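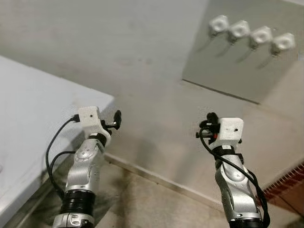

Key storage and adhesive hooks - notes for the June round

Spare keys for the Stillitz units are moving off the desk and onto the wall. Usha Lobo has drawn up the layout, and the points below apply to anyone fitting the same square hooks in their own unit.

Surface. The hooks bond to painted plaster, tile, glass and sealed timber. They do not bond well to wallpaper, fresh paint or raw brick. New paint should cure for 30 days before anything is stuck to it. Wipe the wall with methylated spirits on a clean cloth and let it dry. Household spray cleaners leave a film and should be avoided.

Layout. Mark the line with a pencil and a spirit level before peeling any backing. A row set by eye will drift, and a drift of a few millimetres per hook is plain to see from the doorway by the time you reach the last one. Spacing should be around 80 mm between centres for ordinary house keys, more if the bunch has a bulky tag.

Fixing. Press the base firmly from the centre outward and leave it unloaded overnight. A hook that has been peeled and moved will not regain its grip, so use a new pad.

Sorting. Lay the bunches out on a table before hanging them and go through one ring at a time. Try each key in its lock, remove the ones that fit nothing, and label the ring straight away. 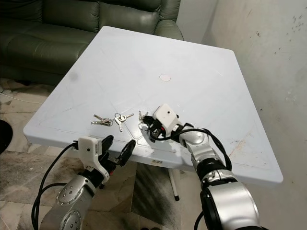 Outdoor plastic tables are fine for this job, although the moulded ridges can make small keys awkward to pick up. Put a tea towel down first if you are handling a lot of them. Split rings that have spread should be replaced, as keys work their way off at the gap. Anastasia Petridis has spare rings and blank tags in the office drawer.

Load. Bunches of up to 7 keys are suitable for a single hook. Heavier sets, including the Flostik padlock keys, stay in the steel cabinet. Hang the ring itself on the hook, with no cord or lanyard, so the weight sits close to the wall.

Removal. Warm the base with a hair dryer on low, then work dental floss behind it with a sawing motion. Pulling straight out will lift the paint. Any residue comes off with eucalyptus oil - test a patch first on coloured walls.

Corrections to the key list go to Themis Michailidis by the end of June. Include the unit number, the lock and the colour of the tag.

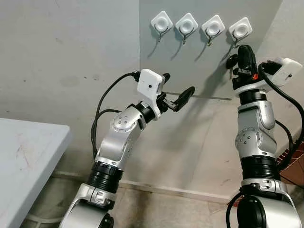
Four square adhesive hooks on a light grey wall, the row stepping down slightly to the right.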